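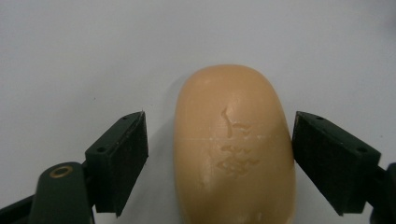 Kellcombe Soap Notes is a data card and a set of plain text tables about bar soap: what each bar weighs, how fast it wears down, and what happens to the lettering pressed into it. The tables cover 314 bars. Bars with stamped or molded marks get an extra row, and the tan one with two raised characters, one over the other, is a good case for it. The strokes have gone soft and uneven at the edges but the shapes still stand up from the face, so it goes in as `mark_state: worn`. The thin line running across between the characters could be a scratch or a mold seam, so `line_type` stays at `unknown`.

## Files

- `bars.csv` has one row per bar
- `weights.csv` has one row per weighing
- `marks.csv` has one row per mark, so a bar with two characters gets two rows
- `dishes.csv` lists the soap dishes by drainage type
- `notes/` holds free text, mostly by Vasylyna Savchuk

## Columns in bars.csv

| Column | Values | Remarks |
|---|---|---|
| `bar_id` | text | never reused |
| `shape` | oblong, round, square, other | rounded rectangles are `oblong` |
| `color` | text | plain words, no paint names |
| `finish` | matte, glossy, mixed | judged in daylight |
| `start_g` | grams | blank if the bar came to us already used |
| `scent` | text | blank if we can't tell |
| `dish_id` | text | see `dishes.csv` |

Color is the messiest column. Juraj Bartoš wrote "beige" for nearly everything between cream and light brown in the first batch. Later rows use "tan", "peach" or "cream". The early rows were left as he wrote them.

## Mark states

`sharp`: edges are crisp and you can feel them with a fingernail.

`worn`: the shape is still clear but the edges have rounded off or broken up.

`faint`: you have to tilt the bar toward a window to find it.

`gone`: smooth. Keep the row and fill in `gone_on` if you know the date.

Raised and sunken marks are recorded separately under `relief`. Don't average them together. If you can't read the script, leave `reading` blank and put a short description of the strokes in `remarks`. Please don't guess at a reading from the wrapper of a different bar.

## Weighing

Bars are left on a rack overnight and weighed in the morning on the Gellari kitchen scale, which reads to the gram. The 76 bars in the Hudec group were weighed on an older scale that drifts when the battery is low. Those rows have `scale = H` and are fine for comparing with each other.

A bar is retired at 40 grams or when it snaps, whichever comes first. Slivers pressed onto a new bar count as the end of the old one. The new bar gets a fresh ID and `joined = yes`.

## Known problems

- Several bars share a dish, and wet bars stick. Small transfers of soap are not corrected.
- `scent` is blank for most bars that arrived without a wrapper.
- Two versions of `dishes.csv` were merged on 2022-07-20. IDs from 1000 up come from the second version.
- Liquid soap and shampoo bars are left out.

## Adding rows

Send new rows as CSV with the same header. Run `adeo check bars.csv` first. It catches repeated IDs and weights that go up between weighings. A small rise is usually water left in the bar, so dry it another night and weigh it again before sending.

The next update is planned for August and will add the guest bathroom bars.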